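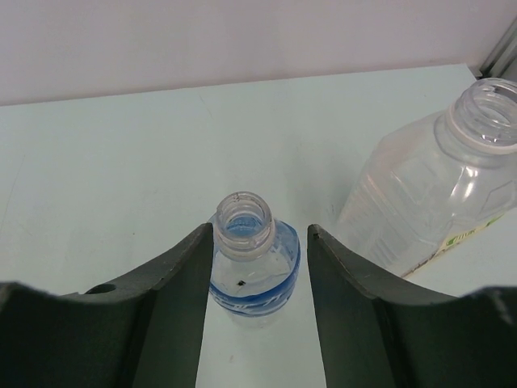 4.3 Recording grasp examples

The Motetti recorder stores one file per grasp. A full set for one object type is 400 files. Sets for uncapped bottles are recorded separately from sets for capped bottles.

1. Place the target bottle upright on the table. A second, larger bottle may stand nearby as a distractor.

2. Open the gripper and guide the arm until the neck of the target lies between the two fingertips in the wrist view.

3. Press Record. Wait for the steady tone.

4. Lower the arm, close the fingers and lift. Hold for five seconds.

5. Press Stop, then mark the file Keep or Discard.

6. Move the target to a new position before the next recording.

Note: Discard files stay on disk until the set is closed. The recorder holds up to 2,645 files – export before that limit is reached.

Note: Small marks on the fingers do not affect training. Replace a finger if its tip is chipped, and start a new set.

CAUTION: Use empty bottles only. Keep hands off the table while the arm is live.

For export to Lekex format, see 4.5.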